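4. Two-Handed Jobs: Teaching the Hold and the Handoff

If you've made it through section 3, your Kavlow setup can already pick up a cup and put it down again, and you may be feeling pretty good about that. I was too! Then I asked it to help me with a length of tube and learned how much of housework and shop work needs two hands that agree with each other.

So, can a machine do your chores yet? My answer as of Fri 30 August is "a few of them, slowly, if you show it plenty of times." Folding a bath towel, no. Passing a long stiff thing from one side of a table to the other, yes, most days. That's the job we'll set up in this section.

What you need: two hand grippers, a second person, a big table, and something long and rigid that you don't mind dropping.

1. Clear a wide patch of table and agree on who leads. Ona Petrauskas and I take turns, and we always say it out loud first.

2. Open both grippers all the way, then start a new session in Vimix. Name it after the chore, so "pass tube" and not "test 9" (I have a lot of "test 9").

3. The leader closes on one end of the tube. Squeeze until it stops slipping and then leave it alone.

4. The helper brings the other gripper in from across the table and closes on the far end. Keep your elbows loose. If you lock up, the recording comes out jerky and the robot will copy that faithfully.
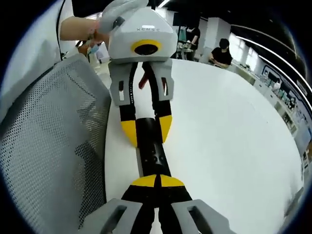 5. With a tip pair at each end, pause for a slow breath, then let the leader open first. The helper keeps hold and draws the tube away.

6. Save the take, swap roles and go again. I got my first decent result after 169 takes, so plan for 200 and bring snacks.

Note: Bad takes are fine to keep if you mark them as bad. Bouchra Erraji sorted ours one evening and the next training run went a lot smoother.

Caution: Keep your free hand away from the fingertips while they're closing. Also, don't try this with glass. I did that in December and I was sweeping until bedtime.

If the tube twists during the pass, go back to step 3 and grip closer to the end.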